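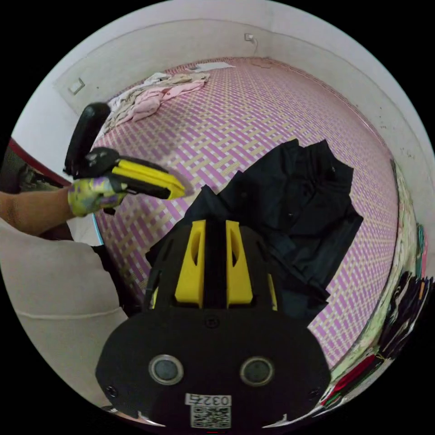 One reader of my first draft wondered why I had made such a fuss over beds, and suggested that anybody with clothes to sort would surely use a table. Fair enough, I thought the same when I started the Drultlow study. Then I went through my notes from the visits in Starnimberg and found the bed on nearly every page. People sort on it, fold on it, pile on it and, late in the evening, shove whatever is left to one side and sleep next to it.

So this section is about the bed as a place to work. I visited 100 homes, two visits each, and wrote down where clothes went between the laundry rack and the closet. I didn't ask anyone to tidy up first (a few did anyway, bless them). My notes cover 697 separate pieces of clothing, and I followed each one until it was put away or until I had to go and catch my bus.

### 4.1 What's on top of the bed matters

I hadn't planned to write about bed covers at all. They crept in through the margins of my notebook – "slippery," "keeps bunching," "she smooths it again" – and by November I had enough of these scribbles to need a column for them. A quilt swallows a sock. A fitted sheet pulls along with whatever you're folding, and then you have to stop and straighten both. Woven mats were the ones people talked about most kindly. Figure 1, at the head of this section, has a mat with a basket-weave pattern in pink/lilac and pale beige strips, and I'd call it a pretty good match for what I mean by a firm cover.

Naidoo's sorting scheme, the one I borrowed for the Tedport pilot, has no place for any of this. It treats every flat surface as the same kind of flat. I kept the scheme for the clothes and added my own codes for what lay underneath them: firm, soft, or shifting. 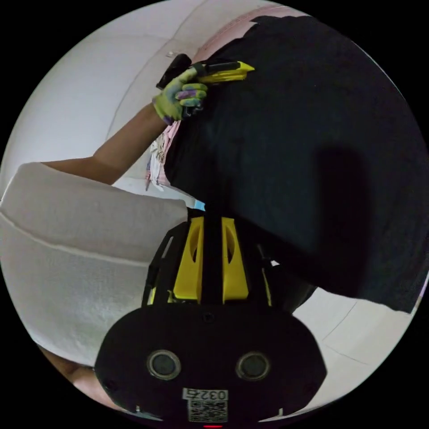
The shifting covers gave me the most trouble when coding. A blanket can start out firm, tucked in all around, and be shifting by the time the third sweater lands on it. I ended up coding the cover at the start of each visit and leaving it alone after that, which I know is crude. If I did it over I'd code it again at the end and compare.

### 4.2 Dark clothes, big clothes

The other thing I kept bumping into was how differently people handle large dark pieces. A small light shirt gets folded wherever there's a gap. With a big black coat or sweater, people would lift it, look for the sleeves, put it down, turn it over and lift it again! Several told me they can't find the seams on black cloth in bedroom light. I believe them, I have the same problem at home.
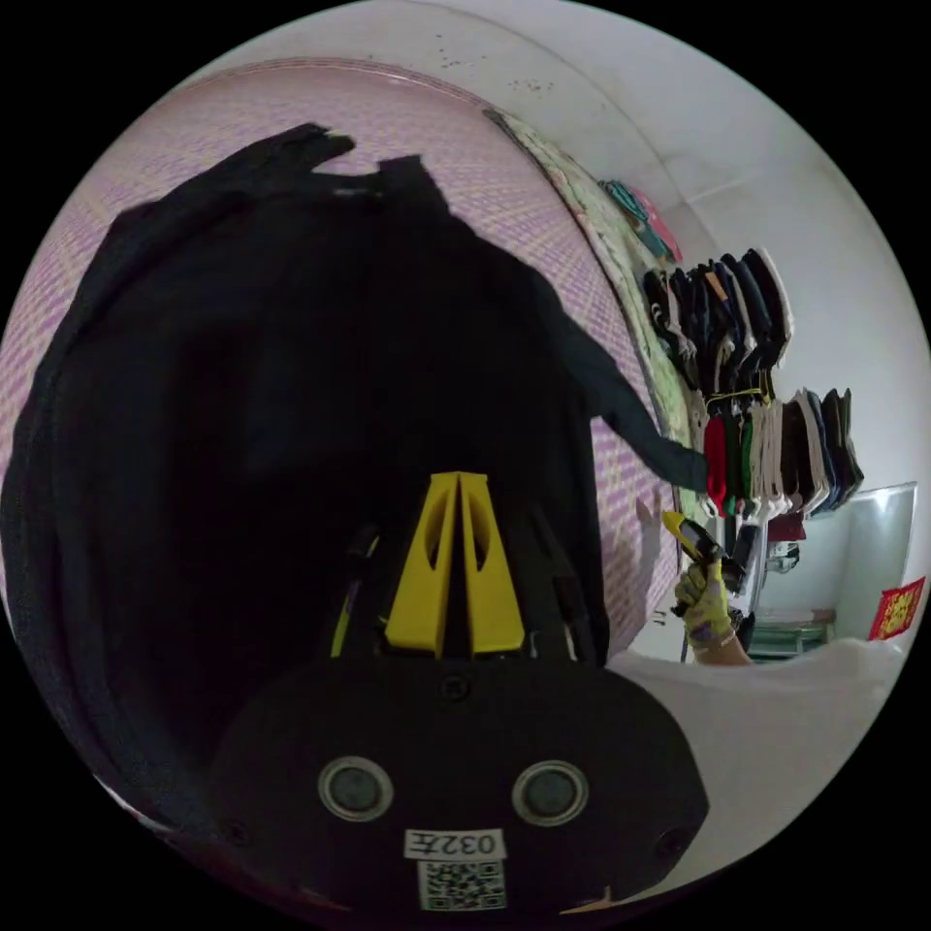 *Section 4 – 697 words with notes and tables*

Sleeves deserve their own code, and in the Tedport pilot I didn't give them one. I had "spread" and "folded" and nothing for the stage where the body of the thing is more or less settled and one arm is still lying off across the bed. In Starnimberg I called that stage "arm out." It made the later coding much easier, and it also explained a lot of the pauses I had been marking as "unclear."

Where the piece went next depended on the pile beside it. If there was already a stack of heavy things, the big dark piece joined it, neatly folded or otherwise. If there wasn't, it tended to go over a chair back and stay there until my second visit. I've listed the chair cases separately in the appendix – they were more common than I'd guessed, and I don't think the current codes handle them well.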